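Vavia Leak Locator: Licensing and Evaluation FAQ

What does the technology do?

It estimates the position of a leak in a buried water main from pressure readings taken at hydrants. Two or more loggers record the same pressure drop, and the software compares arrival times.

Who owns the rights?

Niskanen holds the patent and the source code. Menodex handles licensing and is the only party that can sign an evaluation agreement.

Is the license exclusive?

Non-exclusive licenses are available in all fields. Exclusive terms are considered for a single field of use, and the applicant must submit a development plan.

What pipe materials are supported?

Ductile iron, cast iron and steel. Plastic pipe slows the pressure wave and spreads it out, so position error is larger. PVC results are in the test report; polyethylene has not been tested.

How many loggers are needed?

The minimum is three. The test network used eight loggers on mains up to 35 years old.

What sampling rate is required?

At least 40 samples per second on every channel. Lower rates can detect a leak but cannot place it. Clocks must be synchronized before the loggers go out.

Can I use my own loggers?

Yes, if they export raw readings with time stamps. Averaged data is rejected at import.
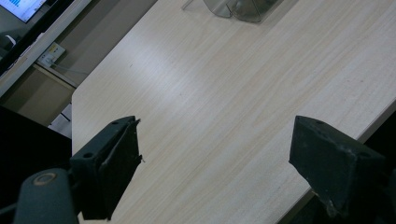
Files from older Vollico loggers need the converter, which is included in the evaluation package. Run it once per file - a second pass shifts the time stamps.

What happens when the evaluation ends?

The software stops accepting new data. Existing results can still be opened and exported.

Who do I contact?

Licensing terms: Assunta Dal Bello, Menodex. Technical questions: Lalit Vishwakarma, Niskanen. Include the pipe material and total main length with any technical request.

Last updated: 31 May 2021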